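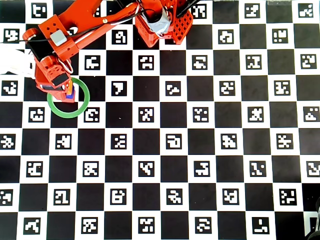
# Drisero pulls one lot of its magnesium capsules

Drisero is taking back a single lot of its magnesium glycinate capsules after customers wrote in about bottles that were short and labels that didn't match the dose. Lot 223, the 120-count bottle only. Powder and gummies not affected.

The label on the lot gives a serving as two capsules. Should be one, the company says. Same capsule as before, old artwork got sent to the printer in January and went out before anyone caught it.

Some 3000 bottles shipped, most of them to health food stores and the rest through the company's own site. Posness, the online seller, has taken the listing down and is emailing buyers direclty.

"If you took two, you took twice what we meant you to take," said Cecilia Dramani, who handles product quality at Drisero. "Loose stomach is the usual complaint. Anyone with kidney trouble should stop and call their doctor."

Drisero has had 7 complaints so far. Six about upset stomachs, one about a bottle with a broken seal. No hospital visits reported, according to Dramani.

Yaw Arthur, a pharmacist at Appiah Drugs, said he pulled his shelf stock the same morning the notice came in. Regulars were asking about it by lunch. He's pointing them to a lower-dose tablet for now and telling people on blood pressure pills or antibiotics to check with him first, whichever brand they buy.

Not everybody is happy with how it was handled. Abena Bawa, a customer since the brand started, said she got her email a full week after the store notice went up. "I'd nearly finished the bottle. I like the stuff, I sleep better on it, but come on."

## Getting your money back

- Lot number is on the bottom of the bottle, under the expiration date
- Stores will refund with or without a reciept
- Online orders: reply to the recall email with a photo of the lot number
- Opened bottles count

Replacement bottles with the right label are due back in stores in March. Price stays the same.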